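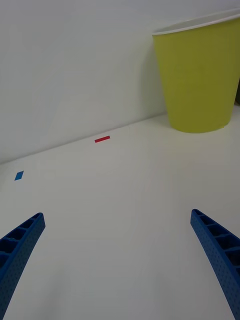 A paper cup on a white tabletop.

Indley Review

The Indley Review is a general-interest magazine published in English from the town of Indley. It carries long articles on history, language, travel and farming, along with short fiction and a letters section. It describes itself as "the country's most trusted monthly", a claim that appears on every cover and for which no survey or other source has ever been given. It was monthly for only part of its life and now comes out every two months.

Origins

The magazine's own account says that it grew out of a reading circle in Indley and that its first issue, a single folded sheet, sold out in a morning. No copy of that sheet is known. The earliest issue held by a library is numbered 2 and is a stapled booklet of ordinary size, with paid notices for a seed merchant and a bicycle shop, which sits badly with the story of a handmade sheet passed between friends. Later anniversary issues repeat the tale with changes: in one the circle met in a schoolroom, in another above a bakery.

The title was printed at first by Delorme, a jobbing printer better known for calendars and wedding cards. Delorme's name disappears from the inside cover after issue 103. The magazine has said that it moved printers to improve the quality of its colour pages, although the issues that follow are in black and white.

Contents

A typical issue has one long lead article, several shorter ones and a puzzle page. The lead articles are the part most often praised, and some of them deserve it. The series on river ferries drew on interviews and old timetables and is still cited in local histories. Others are thinner. A much-advertised article on the origin of the name Jindar offered four explanations, gave sources for none of them, and ended by inviting readers to choose the one they liked best.

The science column, added later, has a mixed record. It was meant to explain current research in plain words, and at its best it does. It has also printed accounts of a healing spring and a method of forecasting rain from the behaviour of ants, both without comment. Corrections are rare and are placed on the puzzle page, below the solutions. 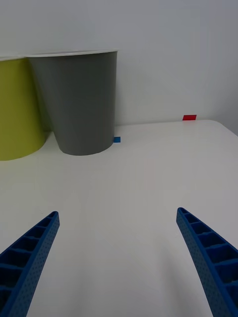 Fiction has shrunk over the years, from three or four stories an issue to one at most. The editors blame a fall in the number of good submissions. Writers' newsletters have pointed instead to the fee, which stayed the same for many years -- and which some contributors say they had to ask for more than once.

Circulation

Figures for the magazine's sales should be treated with care. Its rate card for advertisers has claimed more than 610 subscribing schools, but the list printed in support of this includes several schools twice and at least one that had closed. No audited figure has been published. Copies are easy to find in Indley and Wenine and hard to find elsewhere, which does not suggest the national readership the publisher describes.

The sale of the title to Wenine Press was announced in an August issue as a merger of equals. The press already owned the building, the mailing list and most of the debt. The page count was cut soon afterwards and the cover price rose.

Digital archive

A digital archive was promised to subscribers at the time of the sale. It opened with 300 issues listed, but many entries lead only to a cover scan, and the search tool covers titles and not the text of articles. The missing pages are described on the site as "coming shortly", wording that has not changed since the archive opened.

See also

Delorme (printer)
Wenine Press
Reading circles in Indley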